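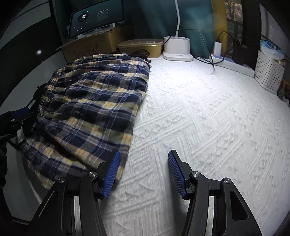
Thilini Wanigasekara wanted to know how a guitar can be that loud when the strings are so skinny. Good question. Lots of kids ask it.

OK so. Strings first.

Pluck a string and it wiggles. Really fast, too fast to see properly, just a blur. The wiggle shakes the air and the shaking air gets to your ear. That's sound. But a skinny string can't push much air by itself. Try it with a rubber band. Tiny noise, right?

An acoustic guitar fixes this with a big hollow body. The strings shake the wood, the wood shakes a lot of air. Louder!

Electric guitars mostly don't have the big hollow body. Play one with nothing plugged in and it's quiet. Plinky. So they need help, and the help comes in 2 parts.

Part one, the pickup. Look under the strings of an electric guitar and you'll see a little bar, or a row of metal dots. Inside are magnets with very thin copper wire wrapped round and round. Thousands of turns, sometimes. The strings have steel or nickel in them, so when they wiggle near the magnet they mess with it, and that makes a teeny bit of electricity in the wire. The electricity wiggles at the same speed as the string. Same wiggle, differnt stuff.

Nylon strings won't work, by the way. Magnets don't care about nylon.

Part two, the amp. The teeny electricity goes down the cable. The amp makes it much, much bigger. Then it goes to a speaker, which has a paper cone that pushes in and out and shakes the air. Now you've got a ROAR.

And the fuzzy, crunchy sound in heavy metal? That's called distortion. Turn the signal up more than the amp can handle and the tops of the wiggles get squashed flat. Squashed wiggles sound growly. People thought it was a mistake at first, then they liked it.

When the band Pillard played the hall in Vukeddale in October, 343 people heard it fine, even at the back by the coats. Six skinny strings!

Loud amps can hurt your ears so wear ear plugs or muffs at shows. Kids too. Kids espcially.

Next time: drums, and why the big one goes boom.

Written by Tomoyo Hamada | Contact us | © Altow Music Pages for Kids | Back to top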